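Gutter Day

Kyriaki Psarras had the ladder up before breakfast. Rain coming. Gutters full of maple junk, one downspout gone completly.

"Feet on the level?" Esperanza Benavides called from next door. Still in her robe.

"Level enough."

It wasn't. Left foot on brick, right foot in mulch. She climbed anyway. Fourth rung, fifth. Scooped muck into the bucket. Reached for the corner. Too far, she knew it, did it.

A shift. Just an inch. Her stomach went.

Then weight on the bottom rung, solid. Esperanza, robe and all, both hands on the rails.

"The Flonside place," Esperanza said. "Old Marinescu fell there in July. More than 500 stitches, he tells people."

"Liar."

"Sure. Come down."

She came down. Knees like soup. They moved the ladder, dug a flat spot, tied it off at teh top this time. 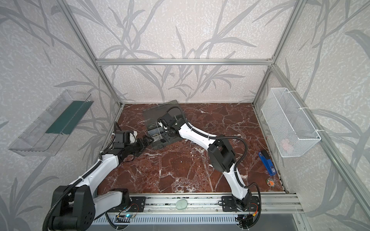
Gray leaves on the walls, red-brown marble below.

Rain hit at noon. Kyriaki stood at the window and listened to the downspout run.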